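Can a robot arm tidy your floor yet? Try it in simulation first

I wanted to know whether a machine could pick socks up for me, so I started with a pretend room – much cheaper than a broken gripper!

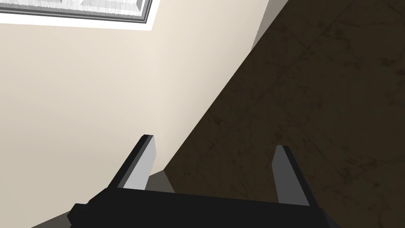

Simulated gripper with its fingers wide apart, cream wall on one side and dark brown floor on the other.

First, open the fingers fully before you move anywhere. Next, bring the wrist down slowly and stop 30 mm above the floor. Close, lift, then save the run. I do 4000 runs overnight and only then change a setting (two at once and you'll never know which one helped).

Mine manages socks nicely now, but flat things like envelopes still beat it – so I'm keeping my dustpan for the moment.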